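We use cookies to keep you signed in to the list archive. Accept | Manage settings

Re: [plarndale-ward] Route for the November walk, and who speaks where
Posted Thu 6 September by Martti Seppälä

All,

Quick one, on my phone between meetings so forgive the typing. Replying to the message from the Kundville branch, quoted here so the ones who joined last week can follow:

> Hi Plarndale folks,
> We talked about the November walk last night. Most of us are
> fine with Plarndale to Starham over two days, but we are not
> happy that Kundville gets a lunch stop and no speeches. We have
> 40 people signed up to walk and they were told the candidate
> would speak in the square. Also is it true the state office
> wants the party banner left off the front row? If so who
> decided that? Please answer before the weekend, our people
> are asking and we look silly.

OK. In order.

Speeches. The lunch stop was my draft, not the state office's. I put it there because the square permit runs out at 1 and we'd be getting in at 12.30 at best. If Kundville can get the permit moved to 2 I have no problem with the candidate speaking, ten minutes, local chair introduces. But someone from Kundville has to make that call to town hall, I can't do it from here. Permit desk closes early on Fridays.

Banner. No, not true. What the state office said is that the first row should be walkers and not office holders. Banner goes in row two, same as last year. I have the email and will forward to anybody who wants it. Please stop passing on the other version, I've had 11 messages on it since Monday and one from a reporter.

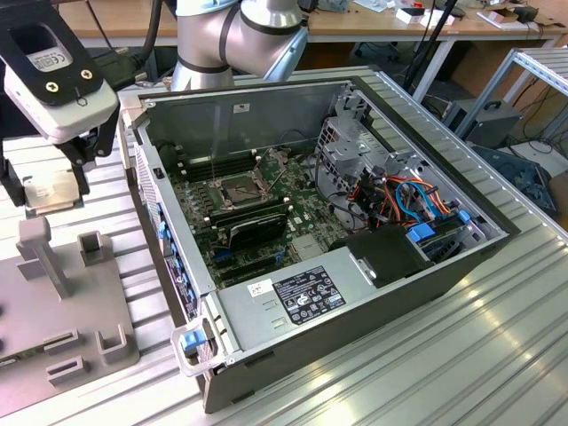

Plarndale Ward Organization, Field and Outreach Team

Route. Still two days. Day one Plarndale to Kundville and on to the fairgrounds, day two fairgrounds to Starham. The river road is out, county wants a traffic plan for it and we dont have time. So it's the old mill road, longer but wide shoulder most of the way. Anyone who can't do the whole thing can join at the fairgrounds on the second morning.

Starham. This is the one I'm actually worried about. The Starham people have two names wanting the council nomination and both want to walk next to the candidate coming into town. Not picking sides. Neither of them walks up front, they both get the stage after, alphabetical order, and if that's a problem they can phone me tonight. I don't want to read about it on this list first.

Buses. We have 5 booked for the return from Starham. Each one takes up to 40, less if people bring signs, so please no poles on the bus. Flat signs ok. Kundville, I need your final number by the weekend too, not "everyone who signed up".

Marshals. Need 4 more for day one. You get a vest and a radio and you have to be at the start before everybody else. Training is one evening, date to come. Reply to me direct and not to the whole list pls.

Money. Branches pay their own signs, ward pays buses and water. Same as it was agreed in spring. Keep receipts.

Still open: rain plan for the fairgrounds, and whether the Starham hall has a working sound system or we bring ours. If you know somebody with a key to that hall tell me.

Will send a clean route sheet when the permits are in. Dont share the draft, it has old times on it and teh wrong start.

Martti
Plarndale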